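Last updated: May 7, 2020
3 min read

Tolico opens up its cloth-folding planner, and it's a lot of fun to read

The small software team at Tolico has released the planner it has been building since November, a package called Drirkamar that works out how a two-finger gripper should pick up, turn and fold clothes. The code went up this morning along with a set of 3,017 recorded folds, and people in the lab channels here in Hambridge were already passing around their first runs before lunch.

Clothes are a great problem. A mug stays the same shape when you pick it up, so a planner can look once, choose a grip and go. A pair of pants changes shape the moment you touch it, and it changes again when you let go. Older planners mostly dealt with this by stopping after every move, taking a fresh look and starting the whole plan over. It works, but it is painfully slow to watch.

Drirkamar keeps going. It holds a rough guess about where the edges of the cloth are, and it fixes that guess while the gripper is moving. If a hem slides out of view, the planner carries its last estimate forward and marks it as less sure. Once the doubt gets too high, it picks a new edge it can trust and works from there. The re-planning step takes 29 milliseconds on the team's desktop machine, which is quick enough to run in the middle of a fold. 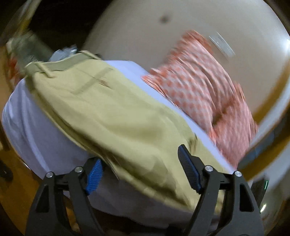
Dehua Li, who wrote most of the edge tracker, said the hardest part was deciding what to throw away. "We started with a full mesh of the garment, and it was beautiful and it was useless," Li said. "Every wrinkle became a decision. Now we keep the waistband, the hems and a few fold lines, and we let the rest of the cloth do what it wants."

That change cut the tracker down to a size one person can read in an afternoon (I did, with coffee, and had a great time). The grip chooser is a separate module, so you can swap in your own without touching the tracker. There is also a replay tool that steps through a recorded fold and draws the planner's guess at each moment. I lost most of an hour to that one. You can scrub back to the point where a fold went bad and see which edge it believed in.

On a test set of 600 folds the team held back, the planner picked a usable grip on the first try in almost 170 more cases than Tolico's earlier version. Pants and towels do best. Long sleeves are still trouble, and the notes say so plainly: when a sleeve is tucked under the body of a shirt, the tracker often takes it for a hem and folds it in.

Sleeves are next on the list. A branch named Girard already has a first try at a layer check, which looks at how an edge moves when it is tugged and uses that to guess what is lying on top of what. It crashes on some of the longer recordings, and Li is asking anyone who hits a crash to send in the replay file along with the settings they used.

The release runs on Linux, with a simulator included for anyone who doesn't have a gripper handy. Start with the towel demo, and turn on the edge overlay before you press run.

Contact the news desk | Copyright 2020 | Back to top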